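Against the deep drawer

Small-item storage is usually sold by volume. The Borkness catalogue gives litres for every unit, and the Kallberg one does the same with a diagram. I think volume is the wrong figure to buy by. For pens, blocks, adaptors, spare keys and the rest of what collects on a desk, the useful figure is the area of the base, and depth beyond a certain point is a cost.

My argument rests on how things are retrieved. An object in a single layer can be seen and picked up in one movement. An object in a second layer needs the first layer shifted, and the first layer is seldom put back as it was. A drawer 14 cm deep will hold three layers of stationery. After a month it works as one layer and a sediment.

Clifford Fehr, who fitted out the drawing office where I worked for nine years, took the opposite view. He held that a deep drawer forgives bad habits, as it will at least close. I accept the point and think it argues for my side — a drawer that refuses to close is reporting a fault.

A tray goes further than a drawer, having no closed position at all. Whatever is in it stays on view. I keep one for things in use and a small drawer for things between uses, and I would defend that division before any system of labels.

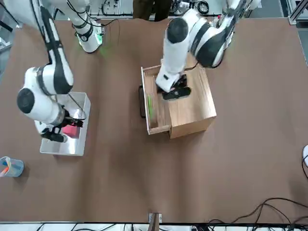

Should a drawer have dividers from the start?

Leave them out for the first few weeks, then fit them around whatever has stayed in the drawer.

The usual objection to trays is dust, and it is a fair one. A raised edge keeps things from rolling off and does nothing else. I wipe mine in February and again when it annoys me. A metal base makes this quick. Felt, which Lerari fits as standard, holds grit and has to be brushed.

The second objection is space. Shallow storage spreads sideways, and a desk has limits. Rhea Lumbao wrote to me after an earlier piece to say that her desk is 53 cm deep and that my advice would leave her nowhere to write. Her case is real, and a narrow stack of shallow drawers would suit her better than a tray. I would still keep each drawer to a single layer and accept the extra runners.

What I would not do is buy the larger box because it costs little more. The spare capacity gets used, generally by things that should have left the house.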